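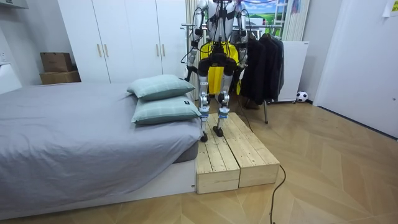
Wilson Apaza

Small bedroom, open rack: how I keep clothes in order

My bedroom is small and it has only one wardrobe. When I moved in, I wanted to buy a second one, but the door of it would hit the bed each time. So I put a clothes rack close to the bed, and after some years I am still happy with it. I write down what I learned, maybe it helps somebody with the same kind of room.

Choose the rack first. A steel rack is better than a plastic one if you have winter coats. Mine had a plastic one before, a Grololo, and the bar was bending already in March. Look for a diagonal brace at the side. Push the rack with one hand in the shop, and if it swings, leave it there.

Keep enough floor free to stand in front of the bar. I need two steps between bed and rack, so I can take a shirt out without sitting down on the mattress.

Dark clothes together, light and bright clothes together. It sounds too simple, but in the morning with little light I find black pants much faster. I leave a hand of space between the two groups.

For T-shirts there is one rule in my house: the hanger goes in from the bottom. If you push it through the neck, the collar becomes wide and after ten washes it looks old. Lay the shirt on the bed, put the hanger inside from the hem, and bring the hook out at the neck.
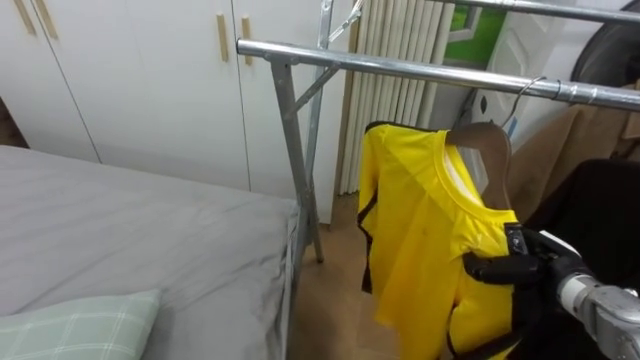 Then hold the shirt by the hanger and let it fall down by itself. Pull a little on each sleeve, and check that both shoulders sit the same on the wood. A curved wooden hanger is good for this, because the thin wire ones make small bumps at the shoulders. Now hang it with the hook over the bar from the same side as all the others. When every hook looks in one direction, you can lift five shirts together if you need to clean the bar.

Do not fill the bar completely. Clothes need air, and pressed shirts get new wrinkles. I have a basket from Brellura for the things I wear only in summer, and it stays under the bed.

For the bed I use a fitted sheet in one plain color, pulled tight at the corners. I sort the laundry on it, and a small sock is easy to see on a smooth sheet.

Once a month I wipe the steel tube with a dry cloth. If there is a sticky place, I use a cloth with warm water and one drop of dish soap, and dry it well before the shirts go back.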